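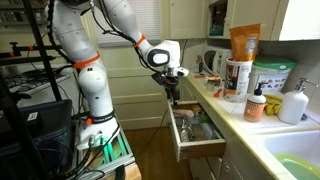 How do you get a robot arm ready for a kitchen drawer challenge when the whole team has only ever worked on a bare table?
You practice on a real drawer, with real junk in it, and you start much earlier than you think you need to.

Our club signed up for the household round of the Sokodeo student challenge in June, and I have been living and breathing drawers ever since. The task sounds so small! Open a drawer, take out the item on the card, put it on the counter, close the drawer. My mom read the rules over my shoulder and asked what we were going to do with the rest of the summer.

Well, this is what we're doing with the rest of the summer.

The first thing we learned is that a drawer has walls. I know, I know. But on our old practice table the gripper could come at an object from any side it liked, and our code (which I wrote a lot of, so I'm allowed to complain about it) had gotten very used to that freedom. With a drawer you mostly have to come straight down, fingers pointing at the floor, and leave yourself enough space not to bump the side. My first version treated the drawer as a flat picture with no edges at all. You can guess how that went.

The second thing is shiny stuff. Our depth readings on anything silvery are awful, full of holes, and they change if you so much as walk past the window. We tried closing the blind and that helped a little. We tried averaging 5 readings in a row and that helped more, but it made every pick slower, and there's a time limit of 4 minutes per drawer, so now we argue about that instead.

We name our builds because version numbers put everyone to sleep. Anik was the one that couldn't find the drawer. Divell could find it but closed the gripper way too early, like it was clapping. The current one is Awasthi, and I love Awasthi. It hesitates above the drawer for a second before it goes down, which comes from a rounding bug I still haven't tracked down, but it looks so thoughtful that I'm in no hurry.

As of last night we have 621 practice attempts in the log. I typed in the notes for a lot of those by hand and my spelling gets worse as you scroll. If you're starting a club of your own, please agree on what words to use for a failure before you start logging! We have "dropped," "drop," "slipped," "fell" and "oops," and I spent a whole evening merging them into one column.

Still on my list: closing the drawer without slamming it, flat things that lie against the bottom (packets are the worst, there's just nothing to grab), and a cleaner way to route the cables so I can stop worrying about them every time the wrist turns. I also owe the team a proper write-up of the calibration steps, which right now live in a chat thread 94 messages long.

Next post will be the flat packets, if I get anywhere with them. If you've solved that with a plain two-finger gripper, leave me a comment, I'll read every word.

Posted 16 July 2025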